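Suture project, February check-in

Hi all, and thanks for bearing with me while I got this together. I know the last update was heavy on plumbing (cables, storage, the power supply that died) and light on anything you'd call a result. I have one this time! It's a modest one and it came out of left field a bit, but I'm happy with it.

Quick refresher for whoever is reading these at Drakton now that the program has changed hands. We're the small group at Basorbridge working on getting a surgical robot to tie off stitches by itself, and your money pays for the data side and for most of my time. The learning method is called Hernadico. It takes in the wrist camera view plus the joint positions and predicts the next short burst of motion. Yimyam is the tool we wrote to sort and label the recordings, and yes, the name was supposed to be temporary.

So, the result. Back in the fall Hernadico could pick up a thread tail and start a throw, but it kept losing its way somewhere in the second loop. The jaws would close a little early, catch nothing, and then it would carry on as though it had the thread, which is maddening to sit and watch. I had been assuming we needed more demonstrations and I'd budgeted for that. Before spending it I went back through what we had in Yimyam, and a big share of our recordings had the grasp labeled at the moment the operator started squeezing the handles. The jaws close a hair after that. We were teaching the thing to be early.

I moved the labels to the actual jaw closing, retrained on exactly the same recordings, and ran the same test as before: 30 attempts at a full two-throw knot. The old version finished 7 of them. I was hoping for maybe a third. The relabeled one finished 16, so 53 percent, and I ran the scoring twice because I didn't believe it the first time. I want to be careful here. It's one set of 30, same lighting, same operator resetting things between attempts, and I'd like a second set on a different setup before anybody puts that number on a slide. But the gap is big enough that I've stopped worrying it's luck.

What still goes wrong, mostly, is clutter. On a clean patch it does pretty well. Once there are older stitches nearby, with their cut tails sticking out every which way, it gets interested in the wrong bit of black thread. A trimmed tail and a live end look very much alike from close up, and the camera is always close up. I tried feeding it a longer history of frames so it could remember which end it had been following. That helped some and slowed everything down a lot, so I've parked it for now. The next idea is to have it mark the live end at the start and carry that mark along as it moves. I have a rough version running at about the quality you'd expect from something I wrote after dinner.

The other thing eating my time is glare. Bright patches wipe out the surface texture, and the method leans on that texture more than I realized. I'm going to try dimming and shifting the light between recordings so it can't get too comfortable with any one look.

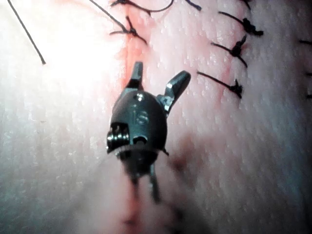 4 min read

With the jaws open over the incision and knots on both sides of it, you get a decent idea of the clutter problem. The loose strands at upper left are the kind of thing I mean, and so are the short tails in the column of stitches to the right. The washed-out patch in the corner is my glare complaint.

On money, we're a little under where I said we'd be, because the extra demonstrations didn't happen. I'd like to move that piece over to the second test setup if you're okay with it. Same total, different line. I can send the form whenever you say so, just tell me which version you want, since there seem to be 2 of them going around.

On schedule, the labeling fix put us ahead and the longer-history detour put us back, so call it even. Yimyam needs a proper cleanup before we can share it with anyone outside Basorbridge. The export still chokes on long recordings and the help page describes buttons I took out months ago.

Before the next report I want the second set of 30 done, the live-end marking working well enough to test, and a short write-up of the labeling business, which I suspect other groups have run into too. I'm also going to relabel the needle handoff recordings, as I'd bet they have the same timing problem. If you'd like to see the raw attempts, failures included, let me know and I'll open up the folder.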